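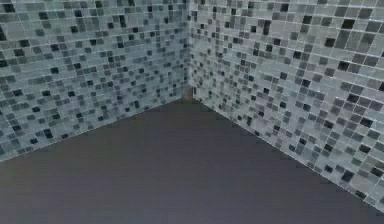 One reader in Cledell wrote in to say that the old depot ought to have had its history written down a long time ago, while the people who had worked there could still be asked about it, and a fair number of letters since then have said much the same thing. Well, it is being written down now, and the Flaltton Historical Society would like your help in finishing the job before the end of December.

The project takes in the whole of the Essien branch, the short line that once ran from Flaltton out through Cledell to the grain elevators at Grornar. It was only 9 miles long, which doesn't sound like much until you start reading the station ledgers and see how many lives passed up and down it — schoolteachers coming out for the fall term, crates of chicks peeping in the baggage car, a piano bound for the Lutheran church that sat on the platform for two nights in the rain while everyone argued about whose wagon was big enough.

The ledgers are the heart of the thing. They turned up a couple of summers ago in the upstairs closet of the former elevator office in Grornar, wrapped in feed sacks and in better shape than anyone had a right to expect. Between them they hold 3,889 entries in at least four different hands, one of them so lovely and one of them so dreadful that members have been known to trade pages at the table. So far 462 of those entries have been matched to a family, a farm, or a business that somebody in the county can still point to on a map.

If your people farmed or traded along the branch, there's a good chance they are in there somewhere, and the society would be very glad to hear from you. Old letters, freight receipts, ticket stubs and photographs are all welcome, and they can be copied while you wait and handed straight back to you. Stories are welcome too, even the ones that have grown a little over the years (those may be the best of the lot).

There is a puzzle or two left for anyone who likes that kind of thing. The depot at Cledell appears in the books under two different spellings, sometimes on the same page, and there is a siding called simply "Miller's" that doesn't show up on any of the railroad's own maps. Several readers have placed it east of the creek. Several others are every bit as sure that it was west. A walk along the old grade in early spring, before the grass gets up, might settle it, and one is being planned for when the ground has dried out enough for regular shoes.

The finished history will be printed as a small book, with room in the back for a full index of names, and the society hopes to raise up to 3,000 dollars toward the printing. Copies will go to the school libraries in Flaltton and Grornar first, and the rest will be sold at the front desk of the museum.

The reading room at the museum is open afternoons from one until four. Please come in by the side door, as the front steps are being repaired, and bring a sweater — the ledgers like it cool.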